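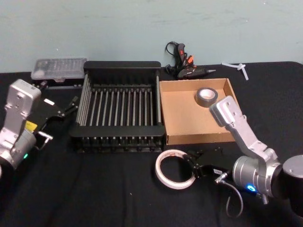

Kotian USB microphone, reviewed for two-host podcasts

Posted Monday, December 16, 2019 by Jayanthi Warrier

I record a weekly fan theory show with Yuk-lan Tang, mostly on fantasy series. For the last 29 episodes we have shared one Kotian, placed between us on a desk stand. Before that we used two Estum headsets, which picked up breathing and needed a mixer.

Setup takes a few minutes. The mic shows up as a standard audio input, no driver required. The pattern switch on the back has three positions. Use the two-sided one for a pair of hosts facing each other. The all-around position brings in too much of the room, and our room has a radiator.
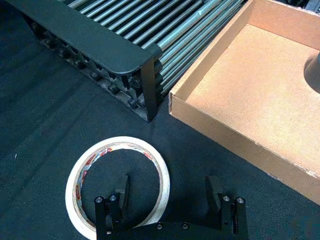 Sound and Handling

Voices are clear with slightly heavy low mids. A small cut in the editor fixes that. Hard "p" sounds are a problem closer than 8 inches, so budget for a foam cover. The stand passes every knock on the desk straight into the recording. Yuk-lan taps when she disagrees, and in the episode on prophecy timelines she disagreed for most of an hour. We moved to a clamp arm after that.

The gain knob has no markings or detents. I put a dot of nail polish on ours at the level we use. The mute button clicks loudly enough to be heard on the track.

Both hosts end up on a single channel pair. If one of you laughs over the other, there is no separating it later. Shows with frequent crosstalk should buy two mics and a small interface.

The bundled software, Grusulora, crashed twice and I removed it. Any free editor does the job.

Pros: simple setup, good voice tone, solid metal body
Cons: stand, mute button, software
Rating: 3.5 out of 5

Filed under: Podcast Gear, Microphones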